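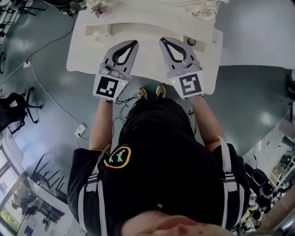 Folie 1 - Warum wir mit den Händen anfangen

Hallo zusammen, schön, dass ihr da seid! (Kurz warten, bis die Tür zu ist.) Ich bin Jannik Reinholz von Trirura und rede heute über den Teil vom Roboterlernen, der auf Konferenzen meistens in einer Fußnote landet: Wo kommen die Beispiele her?

Bild ruhig stehen lassen, während ich rede. In jeder Hand ein Greifer, die Backen zeigen zur Tischplatte, gleich geht es los mit einer Aufgabe. So sieht bei uns ein Arbeitstag aus, und zwar ein ziemlich normaler. Wir lassen Menschen die Bewegung vormachen, mit demselben Werkzeug, das später am Arm hängt. Der Arm selbst kommt erst ganz am Schluss ins Spiel.

Auf die schwarz-weißen Marker zeigen! Auf jedem Greifer sitzt einer, und die Muster sind verschieden. Das ist wichtig, denn links und rechts verwechseln ist der dümmste Fehler, den man machen kann, und wir haben ihn gemacht. Einen ganzen Nachmittag Aufnahmen durften wir wegwerfen, weil im Auswerteskript die beiden IDs vertauscht waren. Die Hände sahen prima aus, nur eben überkreuz.

Folie 2 - Was eine Aufnahme ist

Eine Aufnahme heißt bei uns Episode. Anfangen, Aufgabe machen, Hände zurück in die Ausgangslage, fertig. Beim Projekt Humholm haben wir 679 davon behalten. (Hier fragt bestimmt jemand, ob das viel ist. Für eine einzige Aufgabe reicht es, für fünf Aufgaben ist es nichts.)

Behalten ist das Stichwort. Aus einer Sitzung mit 50 Episoden bleiben an einem guten Tag 46 übrig. Der Rest fliegt raus, meistens weil ein Marker verdeckt war oder jemand mitten in der Bewegung überlegt hat. Das Überlegen ist übrigens tückisch! Das Modell lernt die Pause mit und steht dann später genauso ratlos vor dem Tisch wie der Mensch damals.

Folie 3 - Der Blick von oben

Noch mal kurz zurück zum ersten Bild springen. Die starke Krümmung am Rand fällt jedem sofort auf, und danach wird gefragt, also gleich erklären: So ein weiter Blickwinkel zeigt beide Greifer und ganz viel vom Raum drumherum. Wir entzerren das vor dem Training nicht mehr. Früher schon, aber dabei haben wir genau an den Rändern Auflösung verloren, und da sind die Hände öfter, als man denkt.

Die Schuhe sind auch drauf, ja. Stühle und Kabel auf dem Boden ebenfalls. Wir räumen dafür nicht auf. Bei Unbridge, unserem ersten Projekt, hatten wir immer denselben leeren Tisch vor derselben Wand, und das Modell war großartig - bis jemand eine Jacke über die Stuhllehne gehängt hat. (Lacher abwarten. Falls keiner kommt: einfach weiter.)

Folie 4 - Menschen sind verschieden

Mein Lieblingsthema, hier nicht verquatschen! Insgesamt haben bei uns 16 Leute aufgenommen. Große, kleine, Linkshänder, eine Kollegin mit Klavierhintergrund, die so schnell war, dass wir sie bremsen mussten. Wir haben lange versucht, alle auf denselben Stil zu bringen. Heute geben wir nur noch Start und Ziel vor und eine Bitte: gleichmäßig bewegen. Wie jemand greift, bleibt ihm überlassen.

Pausen ansprechen. Zwei Greifer vor dem Körper halten geht auf die Schultern, und nach einer halben Stunde werden die Bewegungen schlampig. Man sieht das in den Daten richtig schön als Zittern am Ende der Bahn. Also früher ablösen, auch wenn alle sagen, es geht noch.

Folie 5 - Was ich heute anders machen würde

Marker vor jeder Sitzung prüfen und das Ergebnis aufschreiben. Die Kabel am Körper entlang führen, sonst zupft man beim Ausholen daran und hat einen Ruck in der Bahn. Und schlechte Episoden sofort nach der Aufnahme kennzeichnen, solange die Person noch weiß, was schiefging.

Falls noch Zeit ist: die Geschichte von Hollmann mit den stapelbaren Bechern erzählen. Sonst direkt zu den Fragen. Datenformat und Checkliste verschicke ich gern, Adresse steht auf der letzten Folie.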